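The Larnero Sampler

8/6/23

The frame was a Plurex, floor-standing, with a scroll bar ratchet that slipped one tooth in every nine. Kyrylo Lytvynenko had worked out the number by marking the wheel with a grease pencil. He compensated by taking the linen one tooth past where he wanted it and letting it settle.

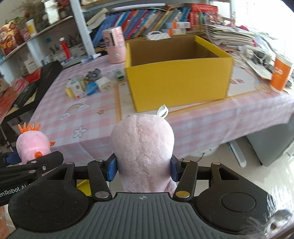 The piece was 44 threads to the inch. At that count a cross stitch over one thread is hard to see without magnification, and the original had been worked without any. It had come to him in March from a woman named Duda, in a flat box, with a typed page that gave the width, the length, and one sentence: "The lower border is missing and I would like it back."

He had quoted her 850, silk included. She paid 200 down.

The surviving part was sound. There was an alphabet without J or U, a row of strawberries, a house with five windows, and the place name Larnero in faded green. Below the house the linen had been cut straight across, on the thread. Moths leave ragged holes and damp leaves a tide line. Somebody had done this with good scissors and had taken time over it.

He charted the upper border first. The repeat was 22 stitches: stem, leaf, leaf, carnation, stem. The lower border should have mirrored it. He mounted new linen behind the cut edge, basted it, and matched the green to a Borkov silk, shade 3030. It was slightly too blue in daylight and correct under the lamp. He steeped a test length in weak tea for ten minutes, rinsed it, dried it flat, and compared it again. It was correct in both.

The first repeat took two evenings. On the third evening he turned the frame over to finish a thread and looked at the back of the old work.

The maker had carried her threads. Most do, a little, between motifs. Hers ran down from the house in long loose floats, green and brown, and stopped at the cut. He followed each one with the tip of a needle and wrote its position on graph paper. There were 14. If the lower border had been carnations, they should have arrived at the stems. Three did. The others came down in between, where a carnation border has only bare linen.

He plotted it twice. Then he called Mrs. Duda.

"It wasn't a border," he said. "Or there was a border and something above it. Lettering, by the spacing. Two lines, with a name in the second."

"Can you read it?"

"No. I can tell you where the strokes started."

She was quiet long enough for him to check the tension on the left side of the frame.

"My grandmother had the scissors," she said. "Put the flowers in."

"All the way across?"

"All the way across, please."

He wrote that down with the time of the call. He finished the border in 19 evenings, laced the linen over board, and stitched a cotton backing along three sides. The fourth side he closed with snaps - four of them, small, flat, easily opened. He folded the graph paper once and slid it in behind the house.

The invoice listed silk, linen, board, cotton and labor. He added a line for snaps and left the price blank.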